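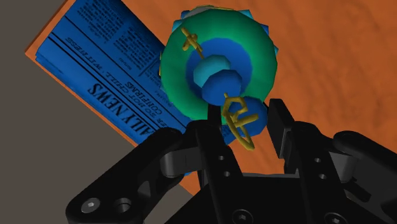 Good Practice in Simulated Tabletop Handling: Gallery

2024-07-29
By the Estley Office for Robot Practice

The Kindetti program records simulated arms as they pick up, move and set down ordinary household objects. The office maintains the rules under which these recordings are made, reviewed and released. The present gallery accompanies the second edition of the rules, which applies to all sites that contribute to the program.

The rules are addressed to three groups of readers: those who build the rendered rooms, those who operate the arm, and those who decide whether a recording may be released. Each group should read the whole of the text. Experience with the first edition showed that many faults begin with a decision made in one part of the work and are discovered in another, often weeks later.

The second edition replaces the first in full. Recordings made under the first edition remain valid and need not be repeated, but they may not be combined with new recordings under a single release number. The collection made under the first edition contains 2307 recordings from 77 table layouts and will stay available in its original form.

Holding and lifting

A grasp is recorded from the first contact between a finger and the object until the object is again at rest and both fingers are clear of it. Recordings that begin with the object already held must be labeled as partial. They may be used for the study of holding and carrying, but they do not count toward the total for picking up.

Hanging parts such as chains, loops and strings of beads require particular care. They shall be modeled as moving parts wherever the object would have them, and their contact with the fingers shall be recorded separately from contact with the body of the object. A chain that passes through a finger without contact is a fault, even where the lift itself is sound. The reviewer shall mark the recording and return it to the site.

Operators shall choose a grasp on the main body of the object wherever one is available. A grasp on a rim, a lid or an ornament is permitted only when the task sheet calls for it by name. Where the object is taller than it is wide, the task sheet shall also state whether it may be tilted, and by how much.

Force limits are set for each object and not for each arm. The limit in the task sheet applies for the whole of the recording, including any correction made after a slip. An operator who reaches the limit shall open the fingers at the next safe height and close the recording. It is not acceptable to raise the limit during a run.
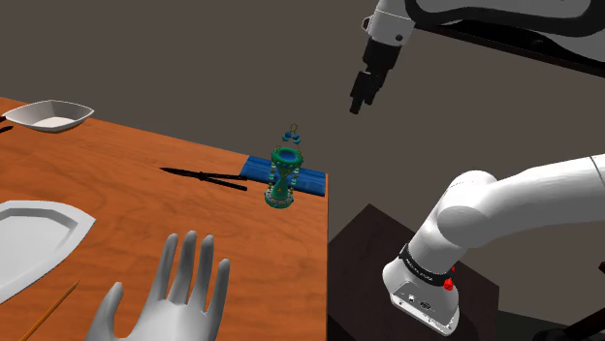 Approach and clearance

The arm shall approach from above unless the task sheet states otherwise. Before the descent begins, the open fingers are held over the table at a height that clears the tallest object in the layout. This height is entered in the log before the first movement. It is checked again whenever an object has been added, removed or turned.

The height of an object includes everything attached to it. Under the first edition, several sites measured to the rim and left out lids and hanging ornaments, with the result that clearances were recorded as larger than they were. The measurement is now taken to the highest point of the model, moving parts included.

Models of human hands are treated as a class of their own. The arm shall keep the full clearance from a hand model at all times, and no part of the arm may pass over it while carrying an object. These requirements hold whether the hand model is intended as a sculpture, as a prop or as a stand-in for a person. The office considered a more relaxed rule for sculptures and decided against it. A system trained on the recordings cannot be expected to know the intention of the person who placed the model.

Contact with a hand model ends the recording at once. The site keeps the file, marks it as a contact event and sends it to Estley with the log. Such files are not released, but they must not be deleted.

Cloths, papers and other flat items may lie beneath the object to be lifted. Where they do, the task sheet shall say whether they are expected to stay in place. Movement of a cloth during a lift is not in itself a fault. It becomes one when the log describes the cloth as fixed.

Laying out the table

Layouts shall contain objects other than the one to be handled. A bare table produces clean recordings and poor preparation for use in a home. At the same time, a layout must remain readable to a reviewer, and every object on it must appear in the object list under the name given in the Nägeli catalog. Objects that are not in the catalog may be used once they have been entered there with their size, mass and surface values.

Long, thin objects such as pencils and chopsticks roll and slide easily. Their starting position and direction are recorded, and they are left to settle for 10 seconds of simulated time before the arm moves. Bowls and plates are placed upright unless the task sheet says otherwise. Sites may allow an object to reach over the edge of the table when its center of mass is well inside that edge.

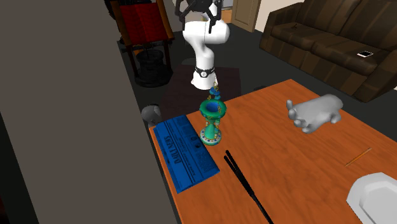
Furniture beyond the table belongs to the layout and is subject to the same rules. Chairs, couches, doors and stands may not be moved between the recordings of one series. If a piece has to be moved, a new series is opened. Anything resting on the furniture is listed as well, however far it may be from the reach of the arm.

Printed matter should be rendered so that its larger lettering can be read, and the wording shall be suitable for public release. Names of real persons and private addresses are not permitted in any text, at any size. Small body text may be left unreadable.

Each layout is to be viewed from no fewer than 2 positions, at least one of which shows the base of the arm. Views from the gripper are welcome as an addition and do not count toward this minimum. All views in a series share one clock. Where the clocks differ, the series is withheld until the site has corrected them, and the correction is described in the log.

Review and release

Review is carried out by a person who did not operate the arm and did not build the layout. The reviewer sees the recording at normal speed first, then the contact record, and only then the log. This order is required. Reviewers who had read the log beforehand were found to overlook faults that the log did not mention.

A recording is released, returned or withheld. Returned recordings may be corrected and submitted again once. Failed attempts in which all limits were kept are to be released with the successful ones and carry a plain label stating the outcome. Sites are asked not to remove them before review.

Sites using the Olura log format may continue to do so until the end of December. After that time, logs must follow the form printed at the back of the second edition. Requests for a longer period should be sent to the office in writing and should state the number of open series at the site.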